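Graham Bloxham on liners, leftovers and the pale table

Graham Bloxham is already talking when I get my coat off. He wants the back door shut, he wants to know if I've eaten, and he wants me to put my bag anywhere except on the table. The table is light wood and he is fussy about it. "Bags have grit on the bottom," he says. "You can't see it and then you can."

I've come to ask about leftovers. Small ones, bits. The end of a sausage, the spoonful of diced red pepper left on the board. Graham taught a short August course on this at the Hartley kitchen rooms, three evenings, and people still write to him about it. Mostly about the liners.

So, liners first. He keeps a perforated mat in the bottom of whatever the food goes into. White or cream, full of little holes, cut down from a bigger sheet. "The holes do the work. Anything cooked gives up some water once it sits, and if it's sitting in the water it goes slimy underneath while the top looks fine. So you lift the whole thing and look below. People never look below."

Where does he get them? A kitchen shop called Trustska, he says, by the sheet, and he cuts them with ordinary scissors. Doesn't measure. Presses the sheet into the dish, creases it with a thumbnail, cuts on the crease. If it sits up on one side he leaves it sitting up. I ask if that bothers him and he looks at me as if I'd asked about the weather in another country.

He has opinions on dishes too. Likes a rim he can get a finger under. Likes walls deep enough that a round slice of something doesn't roll out when you carry it. Pale inside if possible. "You want to see color. Red pepper on white, you know right away what you've got. In a dark pan it's all one thing."

The tubs are another matter. Graham has a cupboard of them, mostly saved from groceries, and he is not proud of the cupboard. His favorites are square and white. The square ones stack and the corners are good for getting the last bit out with a spoon. He'll leave a tub in its plastic bag sometimes, open at the top, bunched down round the sides. I say it looks like a lot of crinkly bother.

"It's a spare lid," he says. "Pull it up, twist it, done. And it catches what you drop, if you're like me, which is a fair amount."

He likes a tub with a picture on it. A face, a fruit, whatever. His reasoning is that a plain white tub at the back of the fridge could be anything and so gets opened last, or never. With a picture you remember. The one with the smiley is the sausage one. "You don't need labels if you've only got a few tubs and they don't look alike. I had labels. The labels came off in the dishwater and then I had labels in the dishwater."

We get on to moving food from one to the other. I had thought there would be nothing to say here. There is. Never tip, is the rule. If you tip the dish, the liquid comes with it and so do the crumbs, and then you've moved the problem. Pick the pieces over one kind at a time. Sausage slices, then the soft pale stuff, then the red bits last because they're small and they stick in the holes. The tub goes off to one side and a little further back, so your sleeve isn't in it. The dish stays in front of you.

"And go slow. It's a two minute job. People want it to be a ten second job and then they're wiping the floor for five."

How much space do you need? Less than I'd think. He likes a bare stretch of wood between himself and the dish, a place to set a thing down when the phone rings. Everything else goes off. Salt, mail, the fruit bowl, gone. I tell him my own table hasn't been bare since I moved in and he nods, kindly, I think.

The wood itself. He wipes it with a damp cloth along the grain, dries it with a second one, and that's the whole treatment. He used to use a paste called Skoviten and it left the surface tacky for days, every crumb glued down. Pale wood forgives crumbs but it doesn't forgive pepper juice, so that comes up at once. Folding chairs around it, as he gets them out of the way when he's working and you can't do that with "real chairs", his words.

The Aster evenings come up near the end, I'd run out of page by then so this is from memory. Aster is the lunch club down the road and he does the clearing-up there when they're short. Up to 100 plates. Same method, he says, bigger dish, and the mats get cut wider. The first time he brought them in somebody threw them all away thinking they were packaging. He went home and cut more.

I ask what the leftovers become. Eggs mostly. Soup if it's cold out. Sometimes he just eats them standing up, and he'd rather I left that out but then said fine, put it in.

He walks me to the door and goes straight back to teh table with a cloth.

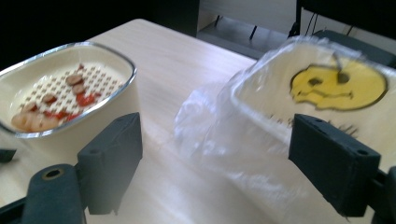
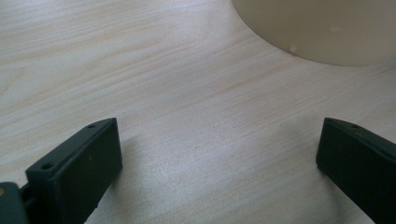
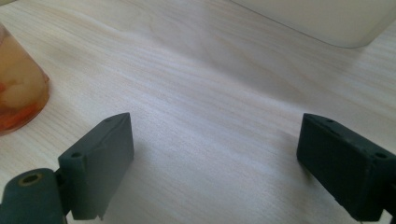
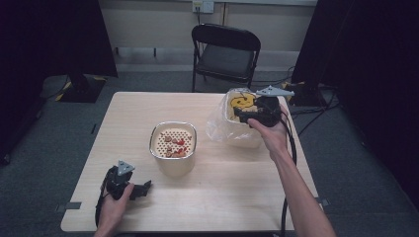 How often should a perforated mat be washed if it's used every day?

After each use, in hot soapy water, with a soft brush for the holes. Stand it on edge to dry before it goes back in the dish, and cut a new one when the old one stays greasy after washing.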